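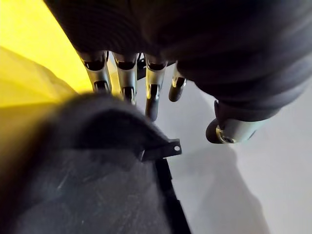

Posted by cutaseck_dweller on December 23, 2021
Board: Home & Garden > Heating

Bleeding radiators: top floor first or last?

We moved into a drafty row house in October and the upstairs radiators gurgle like a fish tank. The previous owners left a binder, and page 5 says to start at the top. My father-in-law says start at the bottom and has said so at three separate dinners. Who wins?

mildew_and_me
Bottom. Always bottom. Air rises, so you finish where it ends up.

oldpipes643
Start with whichever one is closest to the boiler. I have done it that way for 15 years and my house is still standing, mostly.

mildew_and_me
Closest to the boiler IS the bottom for most people.

oldpipes643
My boiler is in the attic. Long story, bad architect.

tepid
Turn the pump off first, whatever order you pick. Then check the pressure when you're done, because it will have dropped. The guy from Van Dijk charged me 50 bucks to tell me that and drank two of my coffees.

brolamden_bill
I do top first and have never had a cold radiator. I'm aware this annoys people.

mildew_and_me
It does.

cutaseck_dweller
Update: went bottom to top, pump off, towel under each one. The bedroom one hissed for ages and then spat on my sock. Gurgling is gone except in the bathroom, where the valve is painted shut — four coats, going by the colors. Any tricks for that?

tepid
Utility knife around the edge, then a proper key. The Grendberg one fits most old valves. Don't use pliers.

oldpipes643
I use pliers.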